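How to Read a Port Concession Agreement

Concession agreements decide who controls a port, who is paid first, and what happens when traffic falls short. These steps use the Lonholm container terminal contract, signed by the port authority and the operator Sterkasska, as a working text. 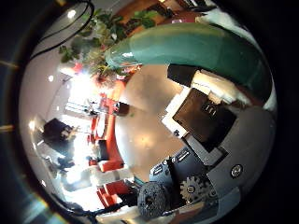
Step 1. Find the parties and the term

Go to the definitions section before the recitals. Write down the legal name of the grantor, the operator and any guarantor. In the Lonholm contract the guarantor is the finance ministry, named only in Annex 5. Note the start date, the length of the term and any right to extend.

Step 2. Separate debt from equity

Look for a financing schedule. At Lonholm, 90 percent of construction cost is covered by a state-backed loan from Erraji, a foreign policy bank. The operator's own money is the remainder. Record the interest rate, the grace period and the currency of repayment.

Step 3. Check the traffic guarantee

Search for "minimum volume" or "shortfall payment." If the government must make up missing revenue, the cost may not appear in published debt figures. Compare the promised volume with the last three years of customs data.

Step 4. Read the default clause

List each event of default and its cure period. Check whether default on the loan also ends the concession, and whether land or shares are pledged. Then find the governing law and the seat of arbitration.

Step 5. Look for side letters

Amendments are often filed separately. The Flelell rail link was added to the Lonholm contract in June by letter, with its own tax exemption.

Fatos Papadopoulos
Last revised 13 March 2020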